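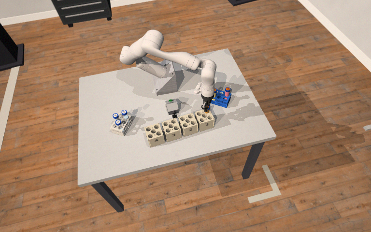

Handout 3: Planning the purchase of a tube-sorting cell
Course: Lab Automation for Managers, Stanomness
Notes by Bronwyn Dunstan, 6 May 2020

Last time we covered throughput. These notes deal with what to put on the order form, and what people leave off it.

Start with the task. The Lornwood lab wants capped tubes moved between racks and four numbered boxes. That sounds like one robot arm, and the first quote they got was for one robot arm. It left out the gripper, the mounting plate, the table and the racks.

Write the budget in two columns. The first is for things bought once: arm, gripper, mount, table, floor marking, delivery. The second is for things that come back every year: service contract, spare gripper fingers, training for new staff. Lornwood filled in only the first column and came up short by September.
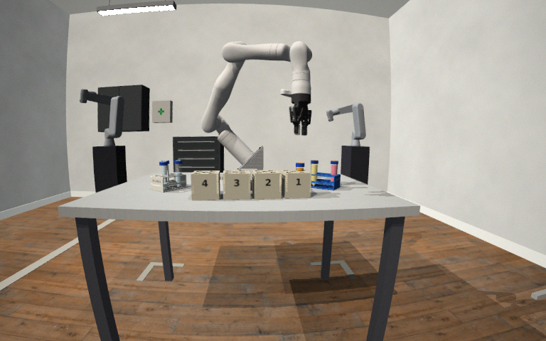

Arm size is set by reach. List the farthest rack position on each side, measure from the base, and add the length of the gripper and wrist. Then check height. The gripper has to clear the tallest capped tube standing in a rack, with room to spare. An arm that is too big costs more and takes up table space – an arm that is too small gets replaced.

Fix the layout before you ask for quotes. Use a scale drawing or a simulation and send the same one to every supplier. Lornwood sent theirs to Kiven and Mabaso, and the two quotes could be compared line by line.

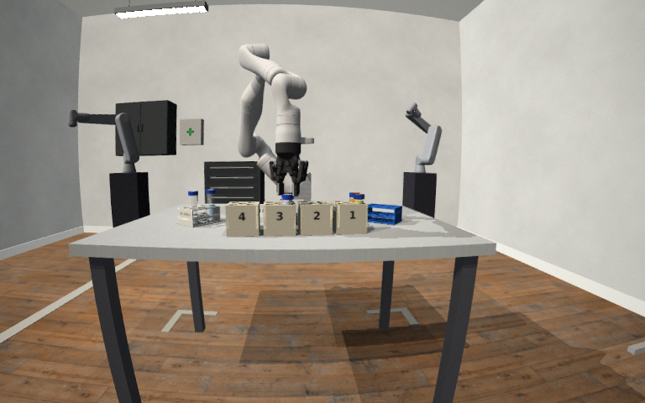 Racks and boxes are cheap, but changing them late is not. Every new rack height or hole spacing means teaching the positions again, and that time is billed. Settle on tube types first, then racks, then the program.

Allow 16 weeks from order to acceptance test. Hold back part of the payment until the test is passed, and put the number of tubes in the contract. Lornwood used 343 tubes with no more than three failed picks.

For next session: draw up both budget columns for your own site. Mark any figure you had to guess.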